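Unit 4 handout - Fruit bowls, centerpieces and counter fruit
Food Presentation and Home Kitchen Practice, December session
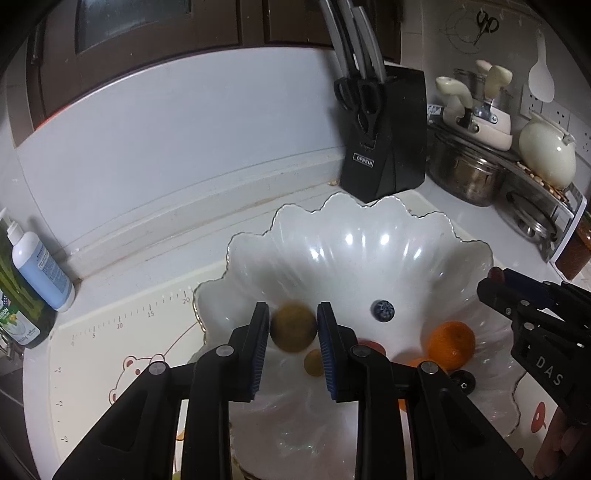

Most of what goes wrong with a fruit bowl goes wrong before any fruit is in it. People pick up whatever bowl is clean, fill it to the top, and leave it until the bottom layer spoils. In this unit we treat the bowl as something you set up, check and empty on a schedule.

## 1. The bowl

A wide, shallow bowl is easier to work with than a deep one. Fruit sits in one or two layers and you can see all of it.

A fluted or scalloped bowl in white or cream suits mixed colors. The rim already gives you a shape, so the fruit can be plain. A bowl with a metallic line on the rim should be washed by hand with a soft cloth, and it does not go in the microwave.

Glossy glazes show water spots. Dry the inside before you start.

## 2. Preparing the counter

Work on a mat. A cutting or baking mat with a printed ruler is useful, and you can use the scale to check the width of the bowl against the shelf or table where it will end up. Gritby Kitchen in the course supply list sells one, but any mat with clear markings will do.

Set out:

- the empty bowl
- the large fruit, sorted by color
- the small fruit, in a separate dish
- a dry towel
- a tray for anything soft or split

## 3. Order of filling

Start with the citrus. Mandarins hold their shape and their color carries across a table, so put them to one side of the bowl and leave the middle alone for now. Two oranges next to each other read as one patch of color. If you want them to stand out separately, put something dark between them.

Next come the brown and yellow-brown fruits. They look dull in a pile but they settle the brighter ones.

Red and dark fruits go in after that. Tuck them low, against the side of a mandarin or partly under its edge.

Blueberries and other berries go in last. The pale film on a blueberry is called bloom. It is natural and rubs off when handled, so pick berries up lightly and don't move them around once they are down. A few on the floor of the bowl is enough - they are an accent.

Leave some of the white showing. Students on the Asamoah module tend to overfill.

## 4. Keeping it

Whole citrus keeps on the counter for several days. Berries do not. Take them out after the meal and refrigerate them in a covered dish.

Check the bowl every morning:

1. Lift each large fruit and look at the underside.
2. Remove anything soft, leaking or molded.
3. Wipe the low points of the flutes, where juice collects.

Bananas and apples give off ethylene and speed up ripening in some other fruits. Keep them in their own bowl if you want the display to last.

Wash fruit right before eating. Fruit washed ahead of time and put away damp spoils sooner.

## For next time

Bring one bowl and at least four kinds of fruit, one of them small. We meet in Room 602, Hidberg building. Read the Skusent packet on table settings, first section only.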